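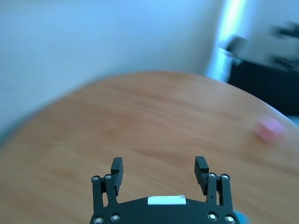
Fingers open over the table, with a pink block lying off toward the far edge.

I've been putting off writing this one, partly because I know how it sounds when a grown adult gets worked up about screws. But it's 22nd June, the spring rush is behind us, and I've now spent enough mornings bent over the two-armed cell we call Gritlow to have an opinion and want to share it. My opinion is that a cell should be looked after by the same people who run it, a little every day, and that the big scheduled service we all grew up with is mostly a way of feeling better about ten weeks of neglect.

Let me back up a bit. When we set Gritlow up we did it the way everyone does. We bolted things down, we ran the cables, we made a nice checklist, and we put the checklist in a drawer. The plan was a full service every so often, with the covers off and the good lamp out. In between, people ran the cell and left it alone (which I understand, it's a bit like a piano, you don't want to be the one who poked it).

Then in May one of the grippers started closing a hair late on one side. Just a hair! You could run a whole shift of block picking and never lose one, and that was the trouble. By the time anybody thought to put a screwdriver on the linkage we had 3,446 cycles on it, and I went back through our log and found the first odd closing time at cycle 286. All that while it had been telling us, very politely, and we'd been waiting for the service date.

So now we take 10 minutes at the start. Whoever has the cell opens both grippers all the way, looks at the pads, feels each pivot for play, and wipes down the table. Then a couple of colored cubes go out and each arm makes a slow approach, and you stand there with your coffee and watch. I love this part, I really do. You learn what your own machine looks like when it's happy, and no service sheet I've ever seen has a box for that. 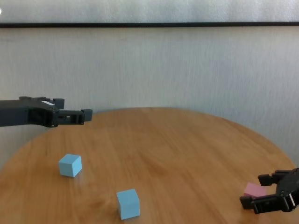 Zein wrote back after I sent a draft around: you're going to get people fiddling with screws that were fine, and a screw that's been nudged a little every morning is worse than one nobody has touched all year.

I think that's fair, and it did happen to us once or twice in the early going. Our rule now is that the morning look is hands and eyes only. If something feels loose you write it down, and the tools come out with 2 people present. It slows things down a touch, and I can live with that.

The cell next door, Ernitz, still goes by the calendar, and its people are perfectly content. I've offered to come over some morning and bring the coffee.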